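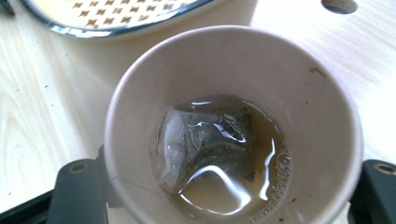
lionel_renaud
What size liner should I buy for a 12 litre pedal bin? The Osavo roll gives only a capacity.

virkus
Go by circumference. Measure round the rim, halve it, and the flat width of the bag must be greater than that. Litres tell you very little, as makers measure to different fill lines.

troussel
Disagree in part. Width matters, but depth is what fails. My Kidovier bags are 400 mm wide and fit the rim well, yet they stop short of the base and tear once loaded.
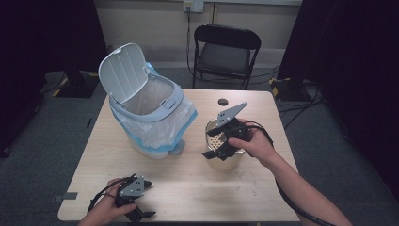 virkus
Depth has to include the turnover at the top. I allow 6 cm all round, more on a tapered bin. The bag with the blue drawstring has its excess hanging down outside the white body, and I'd want at least that much before fitting a rim over it. A short turnover slips as the load settles.

troussel
A retaining rim does that job - the turnover is just wasted film. Mine is roughly 2 cm and holds.

lionel_renaud
No rim on the Leblanc, so 6 it is. Will measure tonight.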